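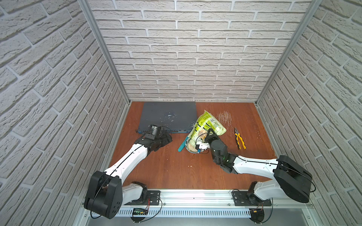
About Relham

Relham designs, installs and maintains wired and wireless networks for schools, clinics and small offices. The company was started by Golnar Nikzad and Hamish Lamont, who had worked together on building cabling and wanted to take on the electronic side of the same jobs. We now handle a site from the first survey through to routine maintenance, under one contract and with one set of drawings.

What we do

Most of our work falls under structured cabling. This covers copper and fiber runs between floors, termination at patch panels, labeling, testing and documentation. We also supply and configure switches, wireless access points and firewalls, and we move existing equipment when a customer changes buildings.

We work on sites with up to 200 outlets. Larger projects are passed to contractors with the crew size to do them properly, and we are willing to act as the customer's technical representative on those projects if asked. We do not install fire alarms, access control or mains wiring. Where a job needs new power circuits, the customer's own electrician does that part and we coordinate dates.

How a project runs

A survey comes first. One of our engineers walks the site with the floor plan, opens ceiling spaces where permitted, and records the cable routes, the condition of existing cabling and the space available for equipment. The survey report is a fixed-price item. It belongs to the customer, who is free to use it to get quotes from other companies.

The design follows. It lists each outlet by room, each cable by number, the port it lands on, and the power draw of the equipment in each closet. Ventilation is calculated at this stage. Design drawings are issued in two revisions: one for comment and one for approval. Changes after approval are handled in writing and priced separately.

Installation is normally done outside the customer's working hours. In schools, the bulk of the work is booked for August. Every copper link is tested end to end after termination, and every fiber link is tested in both directions. Links that fail are re-terminated or replaced, then tested again. Marginal passes are treated as failures.

At handover the customer receives the test results, as-built drawings, switch configurations and all administrator passwords. We do not keep sole control of any password - a customer who wants to leave us can do so without our help.

Maintenance

Maintenance contracts run for 12 months and can be ended with 30 days' notice from either side. They include configuration backups, firmware updates, replacement of failed units from our stock, and two site visits a year. On each visit the engineer checks fans and filters, clears dust from the equipment, compares the patching with the drawings and corrects the labels. Firmware is run on a bench unit of the same model before it goes to a customer site.

Faults are reported by phone or through the service desk. Remote diagnosis is included. Call-outs are included if the fault is in equipment we supplied, and charged by the hour if it is not.

Damutham

Damutham is our record-keeping system. It was written by Houshang Alipour to replace a set of spreadsheets that had grown past the point where two people could edit them safely. It stores the cable schedule, port map and change history for each site, and it produces the labels. Maintenance customers have read access to their own records and can export them as plain text files at any time. It is not sold as a separate product.

People

Golnar Nikzad - design and estimating
Hamish Lamont - installation and site safety
Houshang Alipour - configuration, Damutham
Sofia Koutsoukos - service desk and maintenance scheduling
Manouchehr Golestani - fiber splicing and test equipment

Test instruments are calibrated yearly and the certificates are available on request. Manouchehr keeps the register.

Selected work

Totside: replacement of all horizontal cabling in a two-story teaching block, with new closets on each floor. The old cable was removed and recycled.

Kermani: relocation of a clinic network to a new address over one weekend, including the phone system.

Contact

Survey requests should include a floor plan, the number of outlets expected and any restrictions on access. Requests for urgent repair should be made by phone. The service desk is closed on public holidays, when maintenance customers can use the emergency number printed on the inside of each closet door.

Page last revised December 13, 2022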